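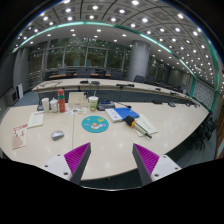 4.2 Aufräumen am Sitzungstisch

Von allen Teilaufgaben in Helmont hat uns diese am meisten überrascht, und zwar im besten Sinn. Eine Computermaus zu greifen und auf ein Mauspad zu stellen, klingt nach einer Fingerübung. Wer aber einmal versucht hat, eine glatte, flach gewölbte Schale mit zwei parallelen Fingern sauber zu fassen, weiß, wie viel in dieser Bewegung steckt! Die Finger müssen tief genug kommen, ohne auf die Tischplatte zu drücken, und sie müssen die Maus an den Flanken treffen. Sitzt der Griff zu hoch, rutscht sie nach unten weg; sitzt er schräg, dreht sie sich beim Anheben.

Als Arbeitsfläche wählten wir einen großen Konferenztisch und ließen darauf stehen, was bei Sitzungen eben herumsteht: Becher, Flasche, Buch, Drucksachen. In der Vorläuferstudie Prukport war die Umgebung leer geräumt, und genau das hat die dort erzielten Ergebnisse so schwer übertragbar gemacht. Abbildung 3 zeigt die Maus zwischen den beiden Fingern, das runde Mauspad liegt rechts davor.
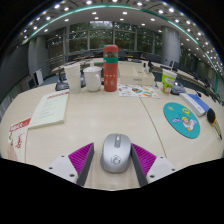
Abb. 3: Computermaus zwischen den Greiferfingern, Mauspad rechts auf dem Tisch.

Insgesamt gingen 265 Vorführungen in das Training ein, dazu rund 300 kürzere Sequenzen aus dem Teilprojekt Savolainen, in denen andere flache Gegenstände versetzt wurden. Die gelernte Steuerung bewältigt das Anfahren inzwischen mit einer Ruhe, die wir ihr vor einem Jahr nicht zugetraut hätten. Auch das Nachfassen gelingt häufig: Verfehlt der erste Griff die Flanke, öffnet das System wieder, korrigiert die Höhe und setzt neu an. Eine eigene Regel haben wir dafür nie geschrieben.

Schwieriger bleibt das Ablegen. Die Maus soll auf dem Pad stehen, mit dem Rad nach vorn, und das verlangt eine Vorstellung davon, wie ein Mensch den Platz später benutzen wird.

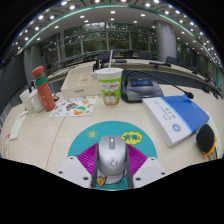 Computermaus zwischen den Greiferfingern auf dem Mauspad, Projekt Helmont

Für die Bewertung unterscheiden wir deshalb 2 Stufen. Die erste ist erreicht, wenn die Maus vollständig auf dem Pad steht, die zweite erst, wenn auch die Ausrichtung stimmt. Auf der ersten Stufe arbeitet die Steuerung zuverlässig genug, dass wir sie im Dauerbetrieb erproben möchten. Auf der zweiten schwanken die Ergebnisse noch stark, vor allem bei schräger Ausgangslage.

Können Maschinen also schon einen Tisch aufräumen? Einen ganzen noch nicht. Einzelne Handgriffe dagegen schon, und das auf einer Fläche, die niemand für sie vorbereitet hat. Der Vergleich mit den Werkbankaufgaben aus Vestbridge folgt in Abschnitt 4.3.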